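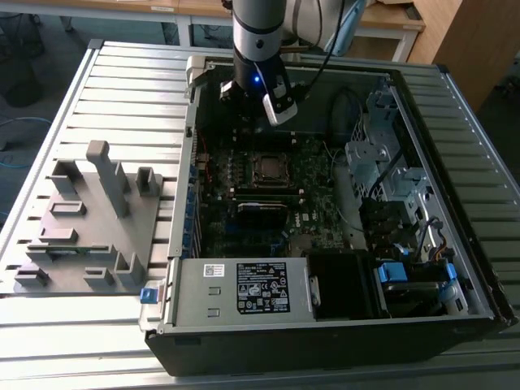

Desktop case on its side, cover off

Repair or replace the office desktops?

gilletti_dan
We have 8 older desktops at the Eltville office. The shop wants $131 each for cleaning and more memory. New ones are $583. I say fix them.

Hotero
Fix them. An old Dell board is fine for email and spreadsheets.

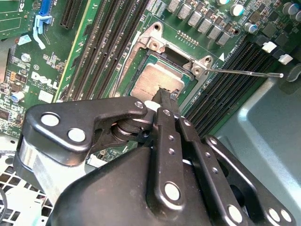 Photo: gilletti_dan

parkside22
I disagree. You pay $131 now, then a power supply dies in March and you pay again. Does the price include a solid state drive?

gilletti_dan
No, the drive is $96 extra.

parkside22
So $227 each on old machines with no warranty. I'd replace the worst ones and keep the rest for parts.

Hotero
Memory is easy to add yourself. Check the manual for the type and which slots to fill first. That cuts the bill.
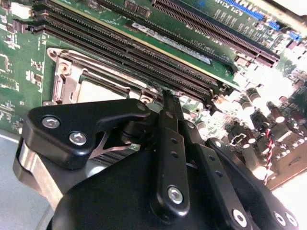 Teemu Miettinen: I would do the drive before the memory. We did only memory at my last job and people still complained about slow startup.

parkside22
Agree on the drive. Still wouldn't do all of them.

gilletti_dan
I'll ask Tian for a price on drives only and post it when I have it.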